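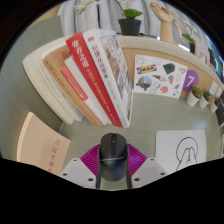 My desk this week, book on the left

Tramance Readers' Board > Learning Languages > Reading your first novel in Chinese

Tan_reads
I have started my first real novel in Chinese, 300 pages, after two years of graded readers. I am now on page 39 and I need advice. My method is that I underline each word I don't know, write it in a notebook, and in the evening I make cards from the notebook. Yesterday I had 80 new cards from four pages. I like the story, a family who owns a noodle shop and quarrels over the name on the sign, but I forget what happened because I am always writing. English is also not my first language, so sometimes I look up a word and then I must look up the translation too.
How do you others do it?

movine
Stop making the cards. Read the page to the end, then go back for the one or two words that bothered you. If a word is important the author will use it again.

Arnulfo Grajales
I disagree with movine, at least for the beginning of a book. The first chapters have the most new words, as the author is setting up the place and the people. When I read my first one I made cards for the first three chapters only. After that I recognized most of the shop words, kitchen words and so on, and I could put the notebook away. If I had skipped them I think I would have been lost until the end.
But 80 in one evening is too much for anybody. I take ten.

movine
Ten is fine. My complaint is with people who have 917 cards and have never finished a book. I was this person, so I am allowed to say it.

danon_h
Do you read on paper? I changed to an e-reader where I can press on the word, and my speed doubled. Paper is nice for the colour of the shelf but looking up characters by drawing them on the phone is very slow.

Tan_reads
Paper, yes. I had the same book on the phone and I pressed on every single word, also the ones I knew. With paper I am too lazy to look up everything, so I guess more. Maybe it is a question of character - and I mean mine, not the Chinese ones.

danon_h
Fair enough. Then at least learn the radicals well, it makes the paper dictionary bearable.

Arnulfo Grajales
One more thing about forgetting the story. Write one sentence after each chapter, in Chinese if you can, with who did what. I keep mine in pencil inside the back cover. My wife finds this terrible, she would never write in a book.

movine
Your wife is right.

oldgreyheron
I'm on my third novel and I still make a list of the names. Family names, nicknames, what the aunt calls him and what the boss calls him. For me this was harder than the vocabulary. In my first book I believed for five chapters that one man was two brothers.

Tan_reads
Oh no. I have now checked and "Little Third" and the uncle with the bad knee are the same person. This explains the wedding.
I will try ten cards per evening until the end of chapter three, and the list of names. I hope to be finished in May and I will report then.

danon_h
Which edition do you have, by the way? Mine has simplified characters and very small print, and I would exchange it for a bigger one if it exists.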